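Flesov · April 28, 2025

1/ Every laundry account I follow has started saying soft toys can go straight in a front loader with the normal wash. I have my doubts, and most of them are to do with the drum. Look at all those holes, and the raised baffles either side. Anything with a loose thread or a felt edge is going round against that for an hour.
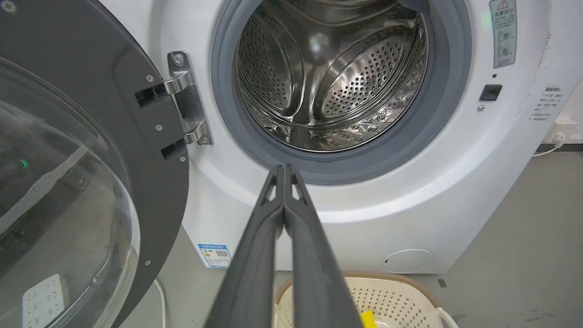
2/ The usual reply is "put it in a mesh bag". Fine, but a bag doesn't help the stuffing dry. Skolex sell a pack of 2 bags with a card that says toys come out "like new". Like new according to whom?

3/ Then there's the toy itself. A plain bear is one thing. A layered burger with wavy green edges is quite another – that's a lot of seams, and every seam is a place for the filling to clump. 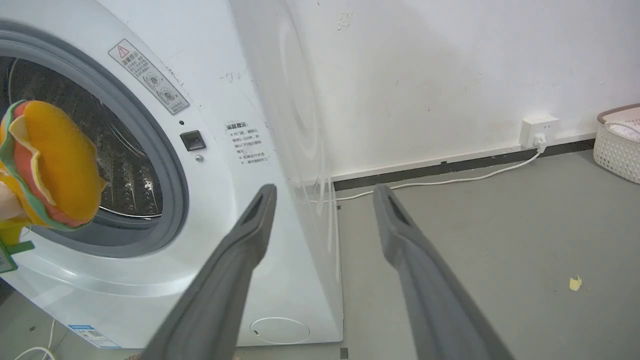 2 min read

4/ I've also been told to add a capful of Arain softener. I can't see why. Softener coats the fibres, and a toy that gets chewed doesn't need coating.

5/ And please don't tell me the 30 degree quick wash "kills everything". If the care label says surface wash only, I'd believe the label over a stranger with 2,340 likes.
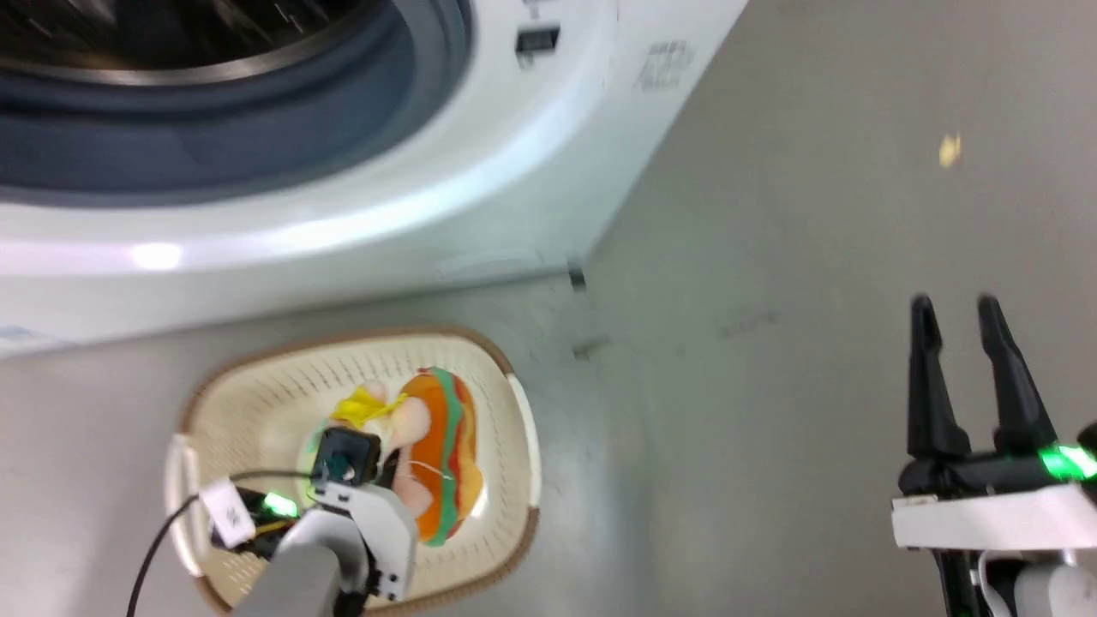
6/ My own rule is dull. Read the label, cool wash, low spin, and dry it for longer than you think. Small parts get done by hand in the sink, so I'd be fishing that yellow piece out of the basket before the burger went anywhere near the drum. Loose bits are how you end up taking the filter apart in August with a towel under your knees.

7/ Someone will now recommend the Jovimon drying rack for toys. I've seen it. It's a net on a hook. Use a clothes airer and turn the thing over at bedtime.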